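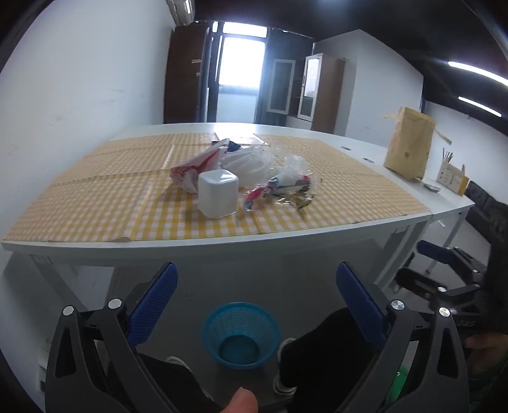 I've had the pair of hand-held grippers for two months now and the maintenance has settled into something like a routine, so I'm writing it down before I change it all again.

The pads are what wear first. They are ribbed on the face, and crumbs and paper dust pack into the ribs until the tips start to slide on anything shiny. Crisp packets and clear wrappers are the worst. I do the pads every Monday with an old toothbrush and warm water with a drop of washing-up liquid, then leave them on a tea towel overnight. I tried alcohol wipes in June and the blue went chalky at the edges, so no more of that.

Next are the pivots. Each one is a screw through a plain bush, and they work loose at different speeds. On my left-hand gripper the outer ones go first. I put a quarter turn on them every 275 grasps or so by the counter, which sounds fussy until you have had a jaw flop sideways with a carton in it. Heidrun Schwaiger, who built the first pair from the same drawings, uses thread lock on hers. I don't, as I take mine apart too often. If you do use it, go for the weak sort.
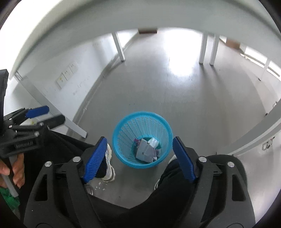

Clearing rubbish off a table and into a bin is a good test after any adjustment. Bags squash flat, cartons don't, and thin wrappers show up a gap at the tips straight away. I sit down for it with one gripper in each hand and do 20 pieces. If I drop more than two I go back to the bench and look at the pads again - it is nearly always the pads.

To check the gap, close the jaws on a strip of ordinary printer paper and pull. It should drag evenly along the whole width. If one corner lets go early, slacken both screws on that side, close the jaws, and tighten them again while holding them shut. Do the outer link before the inner one. I did it the other way round for weeks and the tips never met squarely.

Spares so far: one set of pads from Peto, which fitted, and a bag of bushes from Dalletti, which needed a reamer. The Böttcher ones cost more and I haven't tried them. The chap at Sterthorpe who prints my links says to expect 1,000 hours from a set. I'm nowhere near that, but there is already a pale line across one of the inner links that I keep checking with my thumbnail. I've ordered a replacement and will fit it at the next strip-down.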